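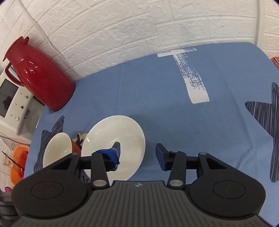
Notes for the planning talk, Wednesday slot

Opening. Say hi, say thanks to Haris Khokhar for swapping slots with me. Then go straight in: I want to talk about the hour we spent teaching our planner to reach for a plate, and why it was the most fun I've had with software all year!

Slide 2. Who has worked with grasp planners? (Wait for hands.) Good, you'll recognize the pain. A white plate is shallow and shiny, it throws back little highlights, and depth software hates all of that. Ours used to report the rim as a hole in the table. Show the old depth map here and let people laugh.

Slide 3. What changed. Taltico is our perception layer, and it now keeps two guesses about every surface until the fingers get close. So the wide, open approach is deliberate: the planner holds the gap until the last moment, then picks. Mention that the fit for the rim is an old trick from a 1993 paper. I love that it still works.

Slide 4. Clutter. Point out the bowl sitting right next to the plate and the bit of orange squeezed in between them. The old planner treated all of it as one lump. Kemex, the planner, splits the lump and asks which part it can touch without pushing the rest. Go slow here, people always have questions.

Patterned cloth too! Big white strokes and striped navy shapes on blue. Edge detectors go wild for that stuff. We stopped filtering it out and let the tracker use it as landmarks (this was Haris's idea, give him credit).

Slide 5. Numbers, keep it short. 109 test approaches on logged data, 13 where the planner picked the wrong surface. Nearly all of those were glare. Don't read the table out loud.

Slide 6. Tooling. Replay viewer, one key to step back, one key to see what the planner believed at that moment. If there's time, run it live. If the projector acts up, skip to the screen recording.

Last slide. Open problems: clear containers, thin cables, anything red and glossy. Ask if anybody wants to try Kemex on their own logs. Setup guide goes out in May. Questions.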